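Setting Up a Wrist Camera View in the Simulator (Club Tutorial, Part 3)

You've got your arm loaded and your joints moving, so now we're going to look at the world the way the gripper does.
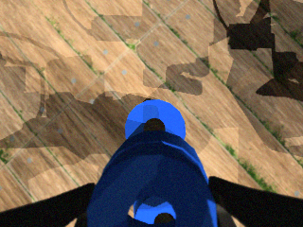
Oluwatosin Tamuno wrote in after part 2 to ask whether the wrist view is worth the bother when the overhead camera already shows the whole work area, and whether a slower laptop could cope with two cameras running at once.

Good questions! The overhead camera is great for driving across the room, but once you're closing in on something small the arm gets in the way and you're guessing. As for the slower laptop, yes, mine is ancient and it copes, as long as you keep the wrist view small. More on that in step 3.

What you need before you start

The arm model from part 1, the Midby floor scene (the plank one with the mossy seams – I love that floor) and a working copy of Pikach, our club's little control script. If you skipped part 2, go back and do the joint limits first or your wrist will spin like a ceiling fan.

Step 1. Add the camera

Open the arm file and find the last link before the gripper. Add a camera there as a child of that link. If you attach it to the base by mistake, it'll sit still while the arm moves, and you will stare at your code for an hour. I did.

Step 2. Aim it

Point the camera along the gripper, toward the floor. You want some of the gripper body to stay in view at the bottom. In my setup the navy housing comes up from the bottom edge in the middle and the black parts slope away on both sides, and I leave it like that on purpose. It gives you something fixed to line up against.

Step 3. Set the size

In the camera settings I use 600 for the width while I'm setting things up, then drop it way down for practice runs. If your fan gets loud, go lower. Save the file, close the scene and load it again, because the preview window holds on to the old size.

Step 4. Sort out the shadows

Midby has really busy shadows, with hard edges and odd shapes all over the boards. They look cool, but if your script finds objects by picking out dark areas, it's going to chase them. You have two choices. Turn shadows off in the light settings while you get the basics working, or leave them on and use color instead. I'd start with them off and switch them back on once your first pickup works (it's a nice test, and a humbling one).

Step 5. Try a slow approach

Start Pikach, set the speed to 40 and lower the arm toward the floor with both views open. Watch the seams between the boards. They should spread apart smoothly as you get closer. If they jump, your steps are too big, so cut the speed to 32 and try again. If the whole floor tilts as you go down, the wrist is turning when it shouldn't, and you need to lock that joint.

Once that feels okay, drop the practice block from the Dursun parts folder into the scene and see if you can stop right over it using the wrist view alone. Bring your saved file to the next meeting, even if it's a mess – we'll be adding the grab command in part 4.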